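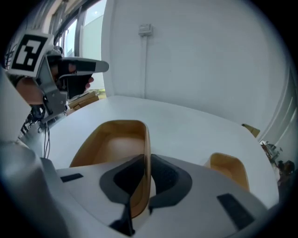
# Supply dice on long overland journeys - is the variance too high?

**hexwright**
22 March 2022

I run a home-brewed setting on six-mile hexes and I'm rewriting the travel chapter of my house rules before the next campaign starts. Background first, then the question.

The starting town is Tereck. The nearest port is Senemside, 23 hexes away by the old salt road, with almost nothing in between except Quintela, a ruined toll fort. The party covers two hexes a day on the road, so the trip takes twelve days without delays. Off the road they cover one.

At present I use a supply die. The party sets out with a d10. At each evening camp somebody rolls it, and on a 1 or a 2 it drops one size: d10, d8, d6, d4, nothing. Once the die is gone the party is hungry and takes a level of fatigue each morning until they find food.

What I like about it is that there's no bookkeeping. What I don't like is that last time the group was out of food before they reached Quintela, and they had done nothing wrong. Has anybody worked out how long a d10 is meant to last?

---

**Osier_and_Ash**

It's a chain of independent steps, so you can add up the averages. With a 1 or 2 as the trigger, the mean number of rolls at each size is half the number of faces. So:

- d10: five rolls
- d8: four rolls
- d6: three rolls
- d4: two rolls

Total fourteen days on average, against a twelve-day trip. That looks fine until you see the spread. The standard deviation is roughly six days. A large share of journeys will end early with no mistake by the players, and another large share will reach port with a d8 still in hand, which makes the food cost feel arbitrary in the other direction.

The worst case is four failures in a row, 1 in 120. Rare, but it will happen to somebody, and they'll remember it.

---

**mapfold**

I'd drop the die. Rations are a solved problem. One ration, one person, one day, tick a box. It takes less time than rolling, everyone knows where they stand, and the decision about whether to turn back is made on real information.

---

**hexwright**

I've tried boxes. It worked for about a month. Then two players stopped ticking and one had evidently been carrying the same food since character creation. I'd have to audit the sheets, and I don't want to.

---

**mapfold**

Then keep one shared sheet and hold it yourself. Party of six, so each day costs six. You're already tracking the date. Put the food number next to the date.

---

**Osier_and_Ash**

That's workable but it loses something. A supply die stands for more than food eaten. It covers spoilage, a split sack, a wet night, the pony getting into the oats. A fixed count says none of those ever happen.

---

**mapfold**

If the pony gets into the oats I'd like that to be an event. Put it on the encounter table. Then the players can do something about it, such as tie up the pony.

---

**V. Henriques**

There is a middle option, and it keeps hexwright's single roll at camp. Use a fixed count in units larger than a day and roll only for loss.

Method:

1. Food is counted in loads. One load feeds the party for two days on the road.
2. At every second camp, cross off one load. No roll.
3. At the same camp, roll 2d6. On a 2 or a 3, cross off another load and say what went wrong.
4. If anybody has a relevant skill and has spent the day looking after the baggage, ignore a 3.

The chance of 2 or 3 on 2d6 is 3 in 36, so 1 in 12. Over a twelve-day trip there are six rolls. The expected extra loss is half a load. A sensible party takes six loads plus one spare, and a cautious one takes two spare. They can work this out in the shop in Tereck, and in my view that is where the decision belongs.

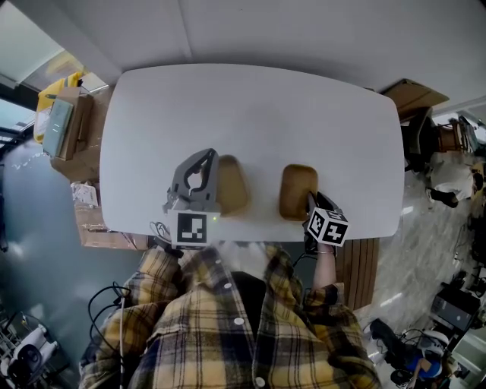 The weight is easy to set once you have the loads. I make one load fill one pack frame, or a pony carries three. If you want the road to feel different from the wild, change step 2 and leave the roll alone: off the road a load is gone at every camp. Doing both at once makes it hard to see which rule is causing trouble when something feels wrong.

I used this for the whole of my Brudora campaign. It ran from August onwards and the only change I made was to step 4, which originally ignored both results. That was too generous and the players always had somebody on baggage duty.

Vitória

---

**hexwright**

This is close to what I'm after. Two queries. What happens with a party that splits? And does foraging give whole loads?

---

**V. Henriques**

Split party: each group takes whole loads. A group of half size or less makes a load last twice as long. I round in the players' favour and don't go any finer than that.

Foraging: a day spent foraging and not moving means no load is crossed off for that day. It never adds to the stock. If you let it add to the stock, the players will stop in the first wood and fill every pack.

---

**tallow**

Disagree about foraging. A deer is a lot of meat. If they kill one and I tell them they can't keep any, I get an argument, and they're right.

---

**V. Henriques**

Fresh meat lasts two days in my game unless they stay put and smoke it, so a deer is one load that has to be used first. I treat that as a hunting result and keep foraging separate. I should have said so.

---

**tallow**

All right, that I can use.

---

**mapfold**

I'll note that this is now a fixed count with an event roll, as I suggested higher up.

---

**Osier_and_Ash**

With bigger units and a stated probability, yes. The units matter. Crossing off something every other camp is the part hexwright's players might keep up with.

I'd still keep the supply die for torches and arrows, where running out at an awkward moment is the point. The variance only hurts when the thing being rolled for is needed every day and can't be replaced on the way.

---

**hexwright**

Draft wording for the house rules, please pick holes in it:

> Food is carried in **loads**. A load feeds the party for two days on a road, or one day off it. Cross off the load at the camp where it runs out. On a road, roll 2d6 at that camp; on a 2 or 3 a further load is lost. Off the road, roll at every second camp.

I've kept the roll to every second camp in both cases so that the loss rate per day doesn't change with the ground. I'm also putting a cache at Quintela, d6 loads, checked once.

---

**Osier_and_Ash**

Say what happens when the roll comes up on the last load. If they have none left to lose, is the result ignored, or do they go hungry that evening?

---

**hexwright**

Ignored. They've already eaten it. I'll add a line.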